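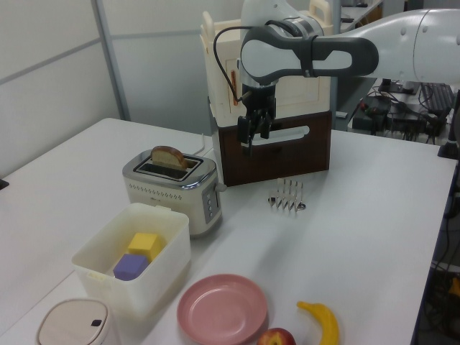

Wooden storage box with a slot handle on the front, on a white table.

Home | Forums | Household | Storage and Moving | New Posts

Storage unit rent went up again, stay or clear it out?

Posted by Macarena Maldonado, Jan 19, 2024

We have had a 10 by 10 unit on the Aston road outside Plullville for a little over four years. It started as a three-month thing when we sold the house. Rent was 103 a month when we signed. They raised it in November and I have now had a second letter. I added up what we paid last year, with the insurance they make you carry, and it came to 2,054. At the new rate this year will be 2,311.

What's in there: my mother's dining set, a chest freezer we haven't plugged in since the move, Christmas things, and a lot of boxes. Some are cardboard and some are wooden with handles. My husband wants to keep the unit another year because we may move to a bigger place. I want to be out by spring. Has anyone here done it, and did you regret it?

wesley_road_dan
Get out. We paid for a unit for six years and when we emptied it the whole load went for less than two months' rent. The dining set is the only thing on your list I would think about. Measure it, see if it fits in your house, and if it doesn't, ask family once and give them a date.

tallpines
I'm going to disagree with Dan. If there is a real chance of a bigger house in the next year, replacing a dining set, a freezer and everything else will cost you more than 2,311. Used furniture is not cheap around here anymore. The question is how likely the move is.

wesley_road_dan
People say "may move" for ten years. And a freezer that has been sitting off for four years is not something I would count as worth money.

Macarena Maldonado
The move depends on his job in Meredith, and we won't know until summer at the earliest. The freezer worked when it went in. I left the lid propped with a piece of wood like the manual said.

kettle_and_co
Before you do anything, call the office and ask what they charge new customers. I did this at a place in Meredith and the rate on their sign was 30 less a month than mine for the same size. They matched it after I said I would move to the empty unit across the hall. It took one phone call and some waiting on hold.

tallpines
Second this. Also ask about going down a size. A 5 by 10 holds a dining set and plenty of boxes if you stack to the ceiling.

oldgarage
Which brings up the boxes. Cardboard on the bottom row will sag, and then the whole stack leans. Put the wooden ones down first, heavy stuff in those, and cardboard on top. Put pallets under everything if the floor is bare concrete. Leave an aisle down one side or you will never look at the back row again.

wesley_road_dan
Good advice for somebody who is keeping a unit.

oldgarage
She asked both ways, Dan.

mjt_plullville
We did a halfway version. Every Saturday we brought home one carload, no more, and it had to be dealt with before the next one. It took us from after Easter to the end of July. Some of it was dull, but we never had a garage full of boxes, and that was my wife's condition. Check your contract for the notice period – ours wanted it in writing, and they don't prorate a partial month.

Macarena Maldonado
I called this afternoon. They would not match the new customer rate on the 10 by 10, but there is a 5 by 10 open on the ground floor and they will waive the admin fee. My husband is fine with that if the dining set stays. I'm going to try the one carload a week with the boxes first and list the freezer once we've tested it.

tallpines
Take the legs off the table. It will stand on edge against the back wall with a blanket around it. Chairs go seat to seat.

wesley_road_dan
Still think you should be out by spring, but half the rent is better than all of it. What do they want for the 5 by 10?

Macarena Maldonado
She is emailing me the sheet on Monday. I'll post it when I have it.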